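The Winter I Inherited the Sourdough

My aunt Soledad Tran left me three things: a set of steak knives, a parking spot in a building I didn't live in, and the starter. The knives were fine. The parking spot I sold to a dentist. The starter came in a jar with a Tunetti lid, and taped to the lid was an index card that said FEED HER in the kind of capitals you use on a dog that bites.

I should say I didn't bake. I was thirty-eight years old and I owned one pan. But I'd loved my aunt a great deal (more than I'd visited her, if you want the truth, and that was the whole trouble), so I drove home with the jar buckled into the passenger seat and talked to it through two states.

The first week went all right! I fed it flour and water every morning before work, and it climbed up the glass like it had somewhere to be. I sent my cousins pictures. I started saying "she" without noticing. Then the cold came down hard in January, and my apartment, which had windows from before anybody thought about windows, dropped to a temperature where you could see the butter suffering. The starter went flat and gray and smelled like nail polish.

I called the only person I could think of, which was Llinos Kemeys, who had lived across the hall from my aunt forever and had opinions about everything that went into or came out of an oven.

"How old is the flour?" she said, before I'd finished saying hello.

"It's flour," I said.

There was a silence on the line that I can still feel in my neck.

She came over that evening on the bus, an hour each way, carrying a bag of rye from the Lekota store and a thermometer. She didn't take off her coat. She smelled the jar, closed her eyes, and told me my aunt had once let it go for a whole summer while she was off chasing a man named Takano around the coast, and had brought it back in four days with rye and swearing.

"What man?" I said.

"Oh, honey," said Llinos.

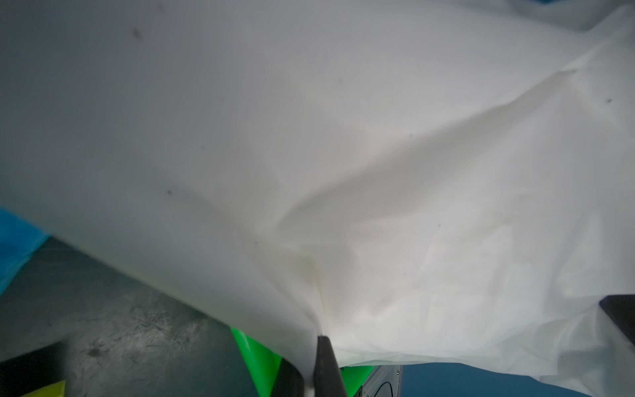

My aunt, as far as any of us knew, had never chased anybody. She had been a bookkeeper for a company called Closum that made hinges, and she wore the same cardigan to every birthday, and when my mother asked if she was seeing someone she would say she was seeing plenty of people, they were all over the sidewalk. I stood there in my kitchen trying to fit a man and a coastline into that. Llinos, meanwhile, wanted something to cover the bowl, and I went digging in the drawer and came up with a big sheet of something white and thin, light passing through it a little, with gray shadows down in the folds and a few dark specks here and there that I hoped she wouldn't mention. She mentioned them. Then she took one corner and gathered it into a tight little point while she talked, and I got the story of Takano in pieces, in the wrong order, the way you get all the good ones.

He fixed boat engines. No, before that he sold them. They met on a ferry when the coffee machine broke and the two of them were the only passengers who complained. He wrote to her for 14 years, and she wrote back for every one of them, and in all that time they spent one summer in the same place.

"Why only one?" I asked.

"He asked her to stay, and she told him she had bread at home."

I laughed, and then I looked at Llinos and quit laughing.

"She didn't have bread at home," she said. "She had me watering the plants, and I'd forgotten the jar completely. She came back and it was half dead on the counter. She sat down in her good shoes and cried over it, and I thought, well, that's a lot of crying for flour."

We fed it. Equal parts, warm water, rye so dark it looked like potting soil. Llinos showed me how to stir from the bottom and how to set the bowl in the oven with only the light on, and she wrote the times on the back of my gas bill. Then she missed the last bus and slept on my couch with her coat over her, and I lay awake doing the arithmetic on my aunt's life, all those years of birthdays and cardigans with the letters going back and forth underneath.

By morning there was one bubble. Just the one, over by the side. I called Llinos in and we both stood at the oven door in our socks like people at a hospital nursery.

By the third day it had doubled. On the fourth I made a loaf, and it was terrible, dense as a boot and burned along one side, and I ate about half of it standing up. I wrapped the rest and drove it across town. I hadn't been back to the building since the funeral, and I sat in the car for a while looking at the dentist's Volvo in what used to be my aunt's spot.

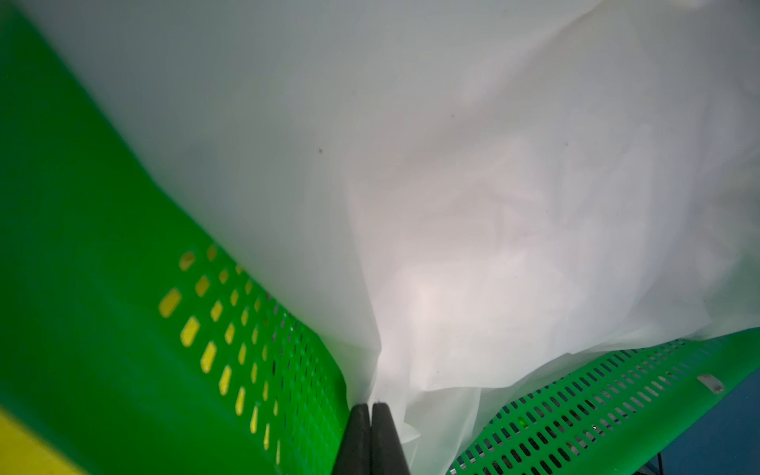
Llinos said over the first slice that it needed salt, and that I had my aunt's hands but so far none of her patience, and that I should come again the following week with a better one.

So I did. I went the week after that too. I got better, slowly, and then all at once I got a lot better, and somewhere in there I stopped bringing the bread as an excuse. We'd eat it with too much butter and she would let out another inch of my aunt, a joke she'd told, a fight with the landlord over 200 dollars that she'd kept going for most of a year out of pure enjoyment.

It was spring before I asked about the letters.

Llinos got up and went to the hall closet, and came back with a shoebox held shut with a rubber band that had gone brittle. She put it down between the butter and the jam. My aunt had given it to her to hold, she said, and never said for how long.

"Have you read them?"

"I've dusted them," said Llinos.

The rubber band broke when I touched it. The one on top was still sealed, addressed in those same dog-that-bites capitals, with a stamp on it and no postmark. His name, a street, a town on the coast I'd have to look up.

I turned it over a couple of times. Llinos cut herself another slice and didn't look at me.

"There's a ferry," she said, "if you were wondering."

I asked her who was going to feed the jar.

"Bring it," she said, and went to find her good shoes.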